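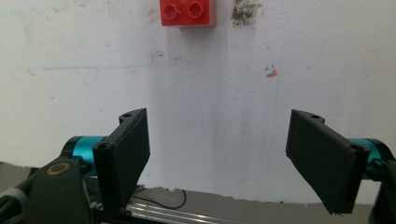
Walkie talkies for a six year old and a nine year old, worth it or a waste?

Posted by hellanthorpe_mom, 30 Mar 2018

My kids have been begging for walkie talkies ever since they played with their cousins' set over winter break. My son turns nine in April and his sister is six, and she'll be using them just as much as he will whether he likes it or not! I had a pair as a kid that gave you nothing but static past the driveway, so I'm a little wary of spending real money.

I've been looking at the Pluvavau set, which says 300 feet on the front of the package, and the Pletisico ones, which cost more and claim a lot more range than that. We live in a regular neighborhood with houses pretty close together, and the farthest they're allowed to go is the end of our block. Mostly I think they'll be in the house and the backyard pretending to be spies.

Has anyone had either of these for longer than a week? I'd love to know if the sound is clear enough for a six year old to understand, and how fast they eat batteries. Also my husband is worried about them picking up strangers. Is that a real thing or is he just being my husband?

Thanks in advance – I need to order soon.

Inmaculada Casado

We've had the Pluvavau pair since last summer, so I can tell you quite a bit, probably more than you want.

Range first. The 300 feet is fine if you're standing in an open field waving at each other. At our house, with one kid upstairs and the other one out by the garage, it works most of the time but gets scratchy. Two houses down, forget it. My boys didn't care at all. They mostly used them to talk from one end of the couch to the other, which drove me up the wall, and then to send each other on missions around the yard (I was the enemy agent, apparently, and I got captured a lot).

The sound is okay. Not great, okay. My younger one had trouble at first, but it was because he kept letting go of the button before he'd finished talking and then holding it down when he should have been listening. Spend ten minutes on that before you hand them over. We made them say "over" at the end and now they say it at dinner too.

Batteries are my real complaint. Ours take AAA and there's no auto shutoff, so if they get left on under a bed overnight they're dead by breakfast. I bought rechargeables after the second time and I should have done that on day one. You'll also need a tiny screwdriver for the battery door, so don't plan on doing it in the car on the way to the park like I tried to.

As for strangers, yes, it can happen. We picked up another family one afternoon and the kids talked to them about a lost dog for a while. It was harmless, but I was in the room. Our rule is no names and no street, and if a grown-up answers they come get me. Your husband isn't wrong!

For the end of the block I'd probably go with the Pletisico. My sister's kids have those and they reach a lot farther, but they're chunkier, and her youngest needs both hands to hold one and press the button. I'd see if you can find a pair to try in a store first – your daughter might find them a handful. If it's mainly the house and yard, save the money and get the Pluvavau.

Esteban

pletisico, no contest. had two pairs, one went in the pool and that was my fault. turn the volume down before you give it to them

gramps700

I would skip the toy ones and get a basic grown-up pair. Check the package for whether you need a license though, some of them do and some don't, and I don't remember which. My grandkids have used mine for camping and they're still going. Only thing is they have a lot of buttons, and the little one kept changing the channel and then crying that her brother was ignoring her. There's a lock for that, it's in the manual. Happy birthday to your boy.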